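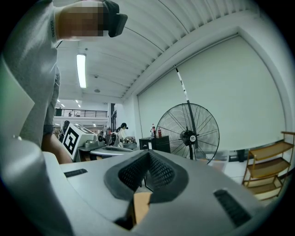 浅灰色短袖配纸板,我的打包日常

搬家打包这件事,我前后折腾过四回,第一回最惨,碗碎了一摞,书箱底整个掉下来,在楼梯口听见“哗啦”一声,现在想起来还心疼。后来慢慢摸出一套自己的办法,朋友搬家也爱来问我,问得多了干脆写成一篇,下次直接甩链接(偷懒万岁!)。

先说我的情况:一室一厅,东西不算多,但书多、杯子多,还有一堆舍不得扔的瓶瓶罐罐。如果你家是三室带小孩的,箱子数量自己往上加,思路是一样的。

一、先扔东西,再买箱子

我以前总是反过来,先下单一大捆纸箱,然后见什么塞什么。结果到了新家拆开一看,过期的调料、断了一条腿的晾衣架、不知道配哪台机器的电源线,全跟着我坐了一趟车。

现在我提前三个星期开始清。每天只清一个抽屉或者一层架子,时间不用长,下班回来放首歌就能弄完。拿不准的东西单独放一个袋子,袋口写上日期,搬走前一天还没打开过的就送人或者丢掉。衣服我比较狠,两个夏天没穿的直接走,别跟自己讲“瘦了就能穿”。

二、纸箱怎么挑

纸箱不要全买一个尺寸。我现在固定买两种:小号装书、装碗盘、装工具,大号装衣服、被子、毛绒玩具。书千万别装大箱,装满以后你根本抬不动,就算抬得动,箱底也撑不住。

厚度方面,装重物的选五层瓦楞,装衣服的三层就够。上次我在一个叫 Kiltance 的包装店一口气买了23个箱子,最后剩了几个,拆平了塞在床底下,到现在还在。旧快递箱也能用,不过先按一按四个角,发软的、有水渍的就别冒险了。

封底的胶带我贴“工”字形:中缝一条,两头各一条,三条都要往侧面多拉出一巴掌长。装书的箱子中缝再加一条。只贴中间一条的,就是我第一回在楼梯口的下场。

三、纸板是好东西,别扔

拆下来的旧纸板我一张都不扔,用处实在太多了。

装相框和镜子:裁两块比相框大一圈的纸板,一前一后夹住,四边用胶带缠紧,竖着放进箱子。一定要竖着,平放的话上面一压就裂。玻璃面可以先用美纹纸贴个“米”字,撕的时候从角上慢慢来。

装杯子:把纸板裁成长条,每条隔一段剪一个半深的口子,互相插起来就是格子。杯子裹一层纸放进去,一格一个,杯口朝下。我第一次做格子剪得歪歪扭扭,照样好用,不用追求漂亮。

垫箱底:重箱子底下多铺一层纸板,再铺一层揉皱的纸。顶上也留一层,合上盖子以后轻轻晃一晃,听到里面有动静就再塞点东西。

裁纸板的时候下面垫一块旧垫子或者另一张厚纸板,不然桌面会替你留纪念(我的餐桌已经有好几道了)。刀片钝了就掰掉一节,越钝越容易使蛮力,一使蛮力就容易跑偏。扶纸板的那只手放在刀路的后面,别挡在前头。

四、衣服和被子

当季衣服我放行李箱,卷起来放,空隙里塞袜子。挂着的外套连衣架一起,五六件一组,从下往上套一个大垃圾袋,袋口在衣架钩子那里扎住,到了新家直接挂进柜子,特别爽!

被子用压缩袋。我用过 Siner 的也用过杂牌的,说真心话差别没那么大,关键是袋口要捋干净,沾了线头就漏气。羽绒的别压太久,到了就放出来透气。

顺便说一句,毛巾、旧T恤、围巾都能拿来裹易碎品,省得再去买气泡膜。我的盘子就是一层T恤一层盘子,竖着码的,一个没碎。

五、写标签

标签写在侧面!侧面!箱子摞起来以后顶上的字谁也看不见。我每个箱子写三样东西:去哪个房间、里面大概是什么、编号。编号对应手机里的一份清单,写得粗一点没关系,“厨房7,炒锅、漏勺、那个蓝色的盆”,自己看得懂就行。

颜色区分也很好使,厨房贴红的,卧室贴黄的,书贴绿的。搬家师傅不用认字,看颜色就能往对应的房间放,我提前在新家每个房门上也贴一条同色胶带。

还有一个箱子要单独拎出来,我叫它“第一晚箱”:床单、牙刷、充电器、卷纸、一把剪刀、烧水壶、两包泡面、灯泡一个。最后装车,最先拆。剪刀一定要放在最上面,我有一年把剪刀封进了箱子里,然后拿钥匙划了半个小时胶带。

六、找车和花销

我上次搬了同城,找的是 Bensaid 搬家,谈好的总价1265,含两位师傅和拆装一张床。之前问过另一家,电话里报得很低,细问下来楼层费、大件费、等候费一加就超过2000了。所以打电话的时候把这几样一次问清楚:几楼、有没有电梯、车能停多近、大件有几样,然后让对方把总价用文字发给你。

箱子、胶带、记号笔这些零碎我另外花了88,旧纸板不要钱。

贵重的东西自己背着走,证件、电脑、首饰,还有硬盘。易碎的箱子我会当面跟师傅说一声,光写“易碎”有时候不管用。

七、到了新家怎么拆

先铺床。真的,别的都可以乱着,床铺好了人就不慌。然后拆卫生间,再拆厨房,书最后。我的书上次在箱子里待了半个多月才上架,日子照样过。

拆空的箱子当天就划开底部胶带压平,立在门后面,不然两天之内你会被空箱子包围。品相好的留几个,剩下的在小区群里喊一声,通常很快就有人来拿。

拆的时候顺手把清单上的编号划掉,划到最后如果少了一个,马上联系搬家的,隔久了就说不清了。

常有人问我的几个小问题,一块儿写这儿:

冰箱要提前一天断电,把水擦干,门用胶带固定,到了以后立着放几个小时再插电,具体时间看说明书。

花盆别浇水,土干一点轻很多,叶子用报纸松松地卷一圈,放在自己脚边。

洗衣液、酱油这种瓶装的,拧开盖子垫一层保鲜膜再拧回去,然后装进塑料袋,立着放。

螺丝用小密封袋装好,直接贴在对应的家具上。我那个 Ridalora 书架的螺丝就是贴在背板上的,到了新家一颗没少。

你们有什么打包的土办法也留言告诉我吧,尤其是怎么装锅盖,我到现在都没找到顺手的装法。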